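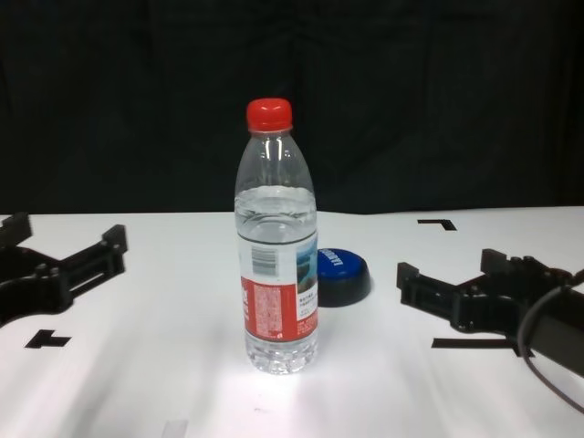 Temps de lecture : 3 min

Cahier d'atelier, projet étudiant Skestier, banc bimanuel
20 août 2018

Objectif de la séance : reprendre les deux épreuves du règlement Flutik (bouteille, tissu) avec la nouvelle calibration, avant de figer les paramètres.

État du banc. Plateau blanc, fond noir, repères en ruban noir inchangés. Offsets des deux bras rechargés depuis le fichier de la veille. L'écart gauche/droite en hauteur est de 3 mm à pleine extension. On le compense en logiciel pour l'instant ; il faudra reprendre la fixation de la base droite.

Épreuve bouteille. Bouteille plastique transparente à bouchon rouge, partiellement remplie, debout entre les deux pinces. Position de départ : pinces ouvertes, doigts orientés vers le centre. Le règlement demande un maintien par un bras et une action sur le bouchon par l'autre. Premier constat, déjà noté en juillet : le corps se déforme si la consigne d'effort est trop haute, et le bouchon devient alors impossible à centrer. Consigne abaissée d'un cran côté maintien. Prise à viser sur l'étiquette, pas sur l'épaule, où les nervures font glisser le doigt.

Détection : le contour du plastique reste mauvais sur fond blanc. Le bouchon rouge est le seul point fiable. On estime donc l'axe vertical à partir du bouchon, puis on descend d'une distance fixe. Méthode grossière, valable tant que la bouteille est droite. Le reflet sur le plateau, devant la bouteille, donne encore des faux positifs ; seuil de luminance à revoir, ou baisser l'éclairage avant.

Bilan bouteille : 9 essais, 7 prises correctes. Les deux échecs viennent du même défaut, fermeture déclenchée avant la fin de l'approche. Temporisation ajoutée dans la machine d'états. À vérifier sur une série plus longue.

Épreuve tissu. Départ pince ouverte au-dessus du tissu, prise sur pli. Le tissu gris foncé est mat et uni, la caméra de poignet n'a presque aucune texture à suivre. Les longs plis obliques ressortent assez bien, les ondulations larges beaucoup moins.

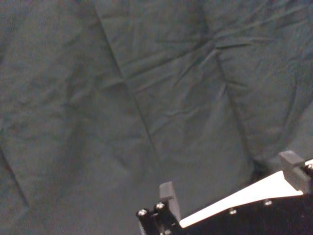

Le filtre de gradient retient surtout les froncements, là où plusieurs plis se rejoignent. Ce ne sont pas de bons points de prise : la direction locale y est ambiguë et l'angle du poignet oscille d'une mesure à l'autre. Modification : on écarte les candidats dont l'orientation varie trop dans le voisinage, et on garde les segments longs. Le bruit de couleur gêne aussi. Passage en niveaux de gris avec un flou léger avant le gradient, résultat plus stable.

Deuxième difficulté, les zones blanches surexposées près des doigts. L'exposition automatique réagit à ces zones et assombrit le tissu. Exposition fixée à la main. Masque à dessiner sur la région de la pince, fixe dans l'image pour une ouverture donnée, donc un masque par ouverture.

Le module de suivi Lapiņa tourne correctement sur le portable de l'atelier, limite fixée à 1,000 points par image (notation du fichier de config, la virgule sépare les milliers, ne pas la remplacer par un point). Au-delà, la boucle prend du retard et le bras avance par à-coups.

Divers. Câble du bras droit : la boucle est trop basse, prévoir un collier sur le segment. Demander à Dilalard le délai pour les doigts de rechange. Les journaux de la séance sont dans le dossier commun, sous-dossier août, non triés.

À faire :
- série bouteille avec la temporisation, mêmes repères au sol du plateau
- masques de pince pour trois ouvertures
- mesure du jeu à la base droite, bras hors tension
- relire l'article du règlement sur la reprise après chute de l'objet, la version française et la version anglaise ne disent pas la même chose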